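Spreadsheet season again

Every April I sit down with the capital budget for our guesthouse, and every April somebody has tried to slip a robot into it. Last year it was a floor scrubber that cost more than my truck. This year it's hands.

The quote came from Lambrakis, by way of a reseller called Dirkcombe, and it covers a bed-making setup with two arms, two hands and a cart. I've read it four times now. I still can't find the total cost of owning the thing, only the monthly lease and a lot of lines marked "as required."

So I went through it the way I'd go through a quote for a boiler. Finger pads are listed as a wear item at 116 dollars a set. How long does a set last? "Depends on fabric." Fine, our fabric is cotton sheets, washed hard, every day of the season. I asked again and was sent a brochure. The hand covers are 829 dollars a pair, and there's no word on whether I can wash them or have to mail them back. Anything that touches a guest's pillow has to be cleanable in my building, by my people, before check-in at three. I don't think that's a fussy thing to ask.

Then there's the yearly service plan at 3,283 dollars, which covers "routine attendance." I wrote back asking how many visits that is. Still waiting.

My business partner, Laurier Perron, is keener than I am and says I'm pricing it like a grump. Laurier's case is that we lose good housekeepers to the big hotel in Plismont every summer, and a machine doesn't leave in July. True enough. It also doesn't notice a leaking faucet, or tell me that room six smells of cigarettes.
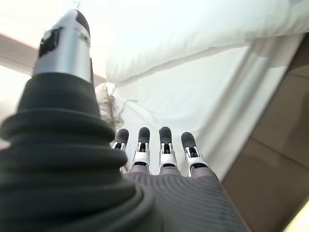
Four fingers, a thumb and a bed with the creases still in it.

Look at that ribbed sleeve on the thumb and you'll see why I keep going on about washing. All those folds! I've spent twenty years picking lint out of dryer hoses and I know a lint trap when I see one. The grooves on the back of the hand don't cheer me up either.

I'm not saying it can't be done. Maybe it does a lovely bed. But the quote has nothing in it about time per bed, with our sheets, in a room where you have to turn sideways to get past the dresser. I asked for that in writing and got "comparable to manual." Comparable is a big word. A bicycle is comparable to a bus.

For now I've put 800 dollars on a line called "trial, maybe" – enough to get a cart delivered, and a day of somebody's time. The rest of the money stays where it was, on mattresses and the second dryer. I also wrote to Kiltis for a competing number, mostly to see if they'd answer the washing question. They want a phone call. They always want a phone call.

If you run a small place and have leased one of these, tell me what you paid in the second year. I don't need the first year, I have the brochure for that.

6 comments
Share 14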